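Sleep tracker for babies goes on sale, with thin evidence

30/04/2018

A sock that claims to tell parents how well their baby is sleeping goes on sale in August, priced at 100 pounds. Nedgate, the firm behind it, says the Skistov sock was tried out in 22 homes before launch.

Twenty-two homes is not many. The firm has not said how old the babies were, how long they wore the sock or what it was compared with. Asked for the full results, it sent a leaflet. 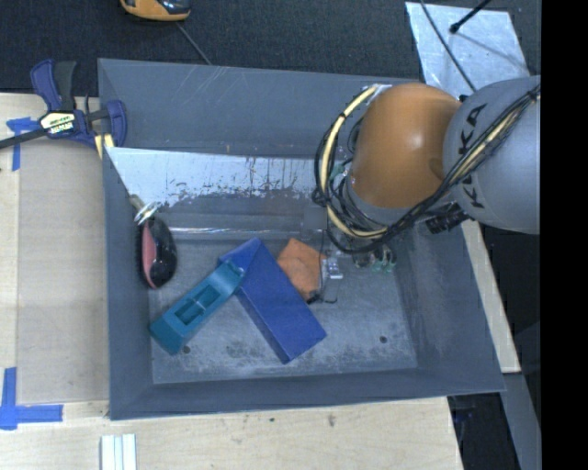 The leaflet says parents felt "more at ease" after a week. It does not say whether the babies slept any longer, or whether the parents did. A footnote admits that the sock is not a medical device and should not be used to check breathing.

Nedgate plans to make 4000 socks in the first batch and says 1000 have been ordered. Buyers will also need the Barby app, free for three months and paid for after that. The monthly price has yet to be announced.

Parents worried about a baby's sleep can speak to their health visitor, at no charge.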